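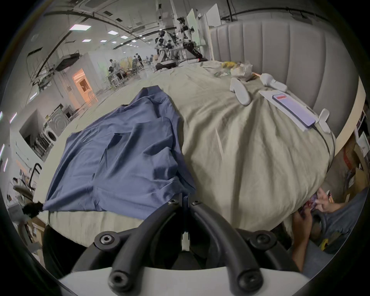

Last changed: February, by Pui-shan Tam

Distville Beds — README

Welcome! Distville Beds is a set of 600 short clips about the way stuff piles up on a bed: clothes, slippers, paper, bags, chargers. We love this subject — a bed with a blue garment spread over a rumpled duvet says so much about a day!

What's inside
clips/ has 40 folders, one per bed
notes/ has a plain text list of items for each clip
splits.txt keeps 200 clips aside for testing

Labels
Use "garment" when the type is unclear. Slippers get one label each, even in a pair. Phones on the bed and phones in a hand are separate labels (this matters for the tidying tasks).

Known gaps
62 clips still need item lists. Jui-lin Chuang is working through them, and fixes are very welcome — send them to her or to Po-yen Huang.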